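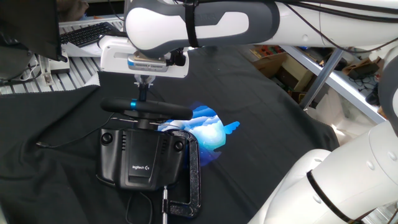 Fig. 1. C-clamp holding a wheel base to a table.

Everyday Mechanics, Handout 4
The Screw, and Things That Stay Where You Put Them
Simin Kazemi, Piltport Evening College, Room 762

Bring this to class along with a pencil and one screw from home. Any screw will do. Last October I asked for "an interesting screw" and spent the first half hour of class refereeing.

1. Where we are

We have done the lever, the wheel and axle, the pulley and the ramp. The screw usually comes last in the list of simple machines, and students tend to treat it as filler. In fairness, it is a ramp somebody wrapped around a stick. Cut a long right triangle out of paper, lay a pencil along the short upright side, and roll the paper up around it. The sloping edge makes a thread. We will do this in class and some of you will get it backward, at which point you will have made a left-hand thread and can skip ahead to section 6.

Everything you learned about ramps still holds. A gentle slope means you push less hard over a longer distance. A steep slope means the reverse. With a screw, the "longer distance" is all that turning.

2. Words you need

Pitch: the distance from one thread to the next, measured along the length of the screw.

Lead: how far the screw moves forward in one full turn. On an ordinary screw with a single thread, lead and pitch are the same number, so people use the words as if they meant the same thing. Then they meet a screw with two threads wound side by side, and the lead is twice the pitch, and they have a bad afternoon. Jar lids often have several threads. So do the caps on soda bottles, in some cases with gaps cut through them to let the gas out before the cap flies off.

Lead angle: how steep the ramp is. Small angle, fine adjustment, lots of turning.

Major diameter: the width across the tops of the threads.

Minor diameter: the width across the valleys. This is the part that snaps.

3. What a clamp does

A C-clamp has very few parts. There is a curved frame, a threaded rod through one end of it, something to turn the rod with, and usually a swivel pad at the tip so you do not chew a ring into the tabletop. On many clamps the thing you turn is a short bar that slides through a hole in the rod. Slide it all the way to one side and you get the longest lever available. Slide it to the middle and you can spin the rod quickly while there is still nothing to squeeze. Most people leave it wherever it fell.

The frame matters more than it looks. When you tighten the screw, the frame is being pulled open. It bends a tiny amount, like a very stiff spring, and that stored bend is what keeps pressing on the work after you let go. A clamp with a perfectly rigid frame would be a poor clamp: the first time the wood shrank by a hair, all the pressure would vanish. Cheap frames have the opposite trouble. They open, and go on opening, and then they are a different letter.

4. Worked example

Take a clamp with a lead of 2 mm and a sliding bar that lets you push 40 mm from the center of the rod. You push with one finger, gently, with a force of 9 newtons.

In one full turn your finger travels around a circle:

2 x pi x 40 mm = 251 mm

In that same turn the screw moves forward 2 mm. The ideal mechanical advantage is the first distance divided by the second:

251 / 2 = 126 (rounded)

Multiply by your force and, to three figures, you get 1130 newtons. That is more than the weight of most people in this room, from one finger. Every year this gets a pleased murmur, and every year I have to go on to the next paragraph.

Friction takes its share. The threads rub, the swivel rubs, and a dusty clamp left in a shed rubs a great deal. Suppose we put a force gauge in the jaws and read 200 newtons. Then the efficiency is:

200 / 1130 = 0.18

Eighteen percent. If a car engine did this badly you would write to someone. In a clamp it is perfectly respectable, and section 5 explains why we should be grateful.

Note on the arithmetic: if you keep more digits you will get 1131 for the ideal force. Do not come up to me after class about it. Gianni Leone already has.

5. Why it does not undo itself

Put a box on a ramp. If the ramp is shallow and rough, the box sits there. If it is steep or slick, the box slides down. A tightened screw is in the same position as the box. The load is trying to push it back down its own ramp, and friction in the threads is holding it in place.

The rule, leaving out some corrections for thread shape that we will meet in Handout 6: if the tangent of the lead angle is less than the coefficient of friction, the screw stays put. We call this self-locking. For our clamp, suppose the thread has a mean diameter of 12 mm. Then:

tangent of lead angle = 2 / (pi x 12) = 0.053

Dry steel on steel is comfortably above that. Greased steel usually is too, though with less room to spare. So the clamp holds, and it holds with the same friction that stole most of your effort on the way in. A screw that only just locks itself cannot do much better than fifty percent. People who want an efficient screw that also never slips back are asking for two different screws.

Vibration complicates matters. Shake a joint sideways, over and over, and the threads make many small slips, each one in the downhill direction. This is why bolts come loose on washing machines and bicycles, and why anything clamped to a desk and then tugged back and forth deserves a quarter turn of attention now and then. Lock washers are the traditional cure. The split ring kind is also the traditional argument, and Pejman Esfahani has offered to bring test results next time whether or not we want them.

6. Left-hand threads

Nearly all screws tighten clockwise. The exceptions exist for good reasons and are met, as a rule, by someone pulling very hard in the wrong direction.

The left pedal on a bicycle is left-handed. A pedal under load tends to walk its own threads around, and on that side an ordinary thread would walk itself out.

Turnbuckles have one thread of each kind, so that turning the body draws both ends in together.

Many fittings for fuel gas are left-handed, so that they cannot be joined to the wrong line by a person in a hurry.

If you are ever unsure, look at the thread with the screw held upright. On a right-hand thread, the visible threads climb toward the right. Do this before you fetch the longer wrench.

7. Thread shapes

V threads are what you find on common bolts. The slanted sides wedge against each other, which adds friction, which is what you want in something meant to stay done up.

Square threads waste the least effort and are annoying to cut. You see them in old presses and some jacks.

Acme threads are square threads after a compromise, with sides leaning a little so that they are easier to make. Vises and bigger clamps often use them.

Buttress threads are steep on one side and sloped on the other, for loads that only ever come from one direction.

Sketch all four in your notebook. Vasylyna Lytvynenko's sketches from last year are pinned by the door, and should be looked at after you have made your own.

8. Problems

a. A bench vise has a lead of 4 mm and a handle that gives you a radius of 120 mm. Find the ideal mechanical advantage.

b. The same vise is 25 percent efficient. You push with 50 newtons. What is the force at the jaws?

c. A neighbor slides a length of pipe over the clamp handle to tighten it further. List what is likely to fail, in order. One of the entries may be the neighbor.

d. Find a lid at home and work out how many separate threads start at its rim. Then turn it from just engaged to fully closed and note what fraction of a turn that took. Relate the two.

e. A piano stool rises on a screw and does not sink when sat upon. Say what this tells you about its lead angle. Abbas Mazandarani owns one that does sink, and would like to hear your theories.

Answers to a and b are on the back of Handout 5. For c, d and e, write at least three sentences each and hand them in on paper, stapled. The staple counts as a fastener but will not be on the test.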